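**Washing padded winter gloves for a child – machine or hand?**

My daughter has ski gloves with a small zip pocket on the back, and the label is gone. I am afraid the filling will make lumps. Can I use the 30 degree program? – Ritu Rastogi
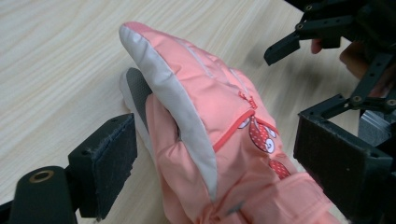
**Damián Domínguez**
I would wash by hand, with little soap and cool water. Close all zippers before. Press the water out in a towel, do not twist. Then dry them flat, far from the heater, and pull the padding into shape every 2 hours.

**Alby Treloar**
just machine them, mine are fine

**Hemi Fairweather**
Machine is possible in a net bag, but please no softener – it is bad for the outer fabric. My pair needed until the next evening to dry inside.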